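Reheating bread in a small oven

The big oven in my kitchen takes a long time to warm through, and for a single piece of bread it is a poor use of electricity. Since December I have done nearly all my bread reheating in a countertop toaster oven instead. These are my notes on how it behaves, mostly for my own reference, with some corrections to what I wrote in the earlier post on crusts.

The bread first. I buy flat slabs from the Väisänen bakery in Folton and cut them into rectangular pieces. A whole slab weighs 432 g on my kitchen scales, and a piece of the size I usually eat is 155 g. The top is lumpy and the bottom is more or less flat, so the two faces heat very differently. The bumps on top sit closer to the upper rods and colour early. The dips between them lag behind, and if the heat is too high the bumps scorch while the dips are still pale.

Small ovens make this worse. There is very little air between the bread and the rods, so most of the heating at the surface is radiant. Distance matters a good deal. On the highest shelf position I had dark spots in under two minutes with the middle still cold. On the lowest, the underside went hard. The middle position is the one I have settled on, with both sets of rods switched on.

The rack in this oven is tied to the door by a thin metal arm on each side. Opening the door draws the rack out, so the bread comes forward to meet you. I was doubtful about the arrangement, but it keeps fingers away from the upper rods. With the door fully down the rack slopes a little towards the front. A rough-bottomed piece of bread stays put on it. A smooth roll may not, and I would open the door slowly in that case.

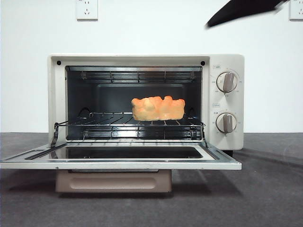 Settings and times

For a 155 g piece at room temperature I use 180 degrees, top and bottom, for five minutes. I preheat for three. From the freezer I drop to 150 and allow eleven minutes, then finish at 200 for one more. Skipping the lower setting gives a hot crust around a cold core.

Norbert Oravec, who commented on the crust post, suggested sprinkling the top with water first. I tried it on several pieces. A teaspoon is enough for the bumps to colour more slowly, and the crumb is softer afterwards. More than that and the underside turns leathery where the water runs down and collects along the wires.

The dial is not accurate. With an oven thermometer on the rack, a setting of 180 settled at 170 after ten minutes and swung by 12 degrees either way as the thermostat cycled. The figures above are dial settings, so another oven will need its own adjustment.

Cleaning

Crumbs fall straight through the wires and end up under the lower rods, where they smoke the next time the oven is used. I clear them out when the oven is cold and unplugged, with a dry pastry brush. The door glass gets a damp cloth and a little washing-up liquid. I leave the rods alone.

Next I want to compare the rack with a thin steel tray – Kerttu Honkanen has lent me one that ought to fit.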